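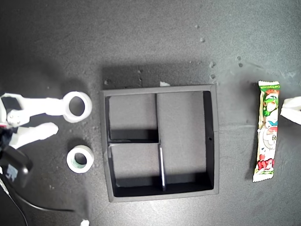 Chapter 10
Keeping Track of Small Things: An Introduction to Stock Control

I got my first real job in the stockroom of a hardware wholesaler called Tresell, and on my first morning I was handed a clipboard and told to find out how many hinges we had. The book said 662. I found 128. I counted again, got 128 again, and went to tell my boss, fully expecting to be blamed for the missing ones. She just shrugged and asked whether I had looked under the stairs.

I hadn't, of course – I didn't know there was anything under the stairs! And that is pretty much the subject of this chapter. Up to now we have talked about buying and selling, and we have treated goods as if they sat still in between. They don't. They get moved, split up, borrowed, returned to the wrong shelf and entered twice by people in a hurry. Stock control is the set of habits a business uses to keep the book and the shelf telling the same story.

You will meet two words over and over in the next few sections, so let's get them straight now. Book stock is the quantity your records say you have. Physical stock is the quantity you would find if you went and looked. The gap between them is called a variance, and it can go either way. Students tend to worry only about shortages, but finding too much of something is also a sign that a record is wrong somewhere (often a delivery that was put away and never entered). 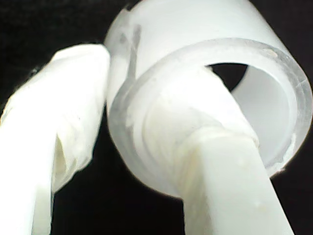 Small parts cause more trouble than big ones. If a warehouse loses a refrigerator, somebody is going to notice. If it loses a handful of washers, the records can drift for months. At Tresell we had up to 57 bins on a single wall, and I remember one bin that held two sizes of screw for my entire first winter. Each size had its own line in the book, and both lines were wrong.

So how often should you count? The old answer was once a year. You closed the doors, wrote December 31, 2022 or whatever the year was at the top of the sheet, and counted everything in the building until your eyes crossed. Plenty of businesses still do it that way, and section 10.2 walks through a full year-end count at Daluvwood, a furniture maker with one warehouse and a very long parts list. The other approach is cycle counting, where you count a small slice of the stock at regular intervals. We'll follow Adetti, a kitchen supplier, as it switches from one system to the other and makes a few expensive mistakes along the way.

Later on we'll look at Ahonen, a repair shop that sorts its parts by value and checks the costly ones far more often than the cheap ones. I like this case a lot, and the math in it is easier than it looks – mostly multiplication, plus one ranking table.

Before you start section 10.1, pick a drawer at home, write down what you think is in it and how many of each, then open it and count. Keep both lists. You'll need them for the first exercise.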